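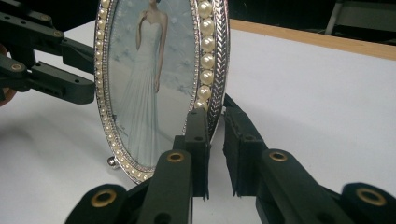 Oval frame with pearl beading, standing on a white tabletop.

Wimimach holiday flat – changeover safety check, December

Smoke alarm, hallway: tested, loud and clear. Battery is the long-life sort, so please leave it be.

Smoke alarm, kitchen: tested, fine, though it wanted a wipe and I gave it one.

Stair rail: firm at the top, a touch loose by the bottom bracket. Tightened 2 screws and it feels much happier, but do give it a friendly tug next time.

Hot water, bathroom tap: 60 degrees at the cylinder, so the warning sticker stays up. Lovely pressure, I must say.

Window catches: all good except the Grube side bedroom, which needs a good shove. On the list for Ustari.

Window blinds: cords tied up on their cleats, well out of reach of little ones.

Ornaments and frames: anything with beads or small feet goes well back from the edge, please – toddlers do love a shiny thing.

Fire blanket: in place by the cooker, pull tabs hanging free.

Electric meter: cupboard clear, key 372 back on its hook.

Still to do: ring Zurnetti about the boiler service.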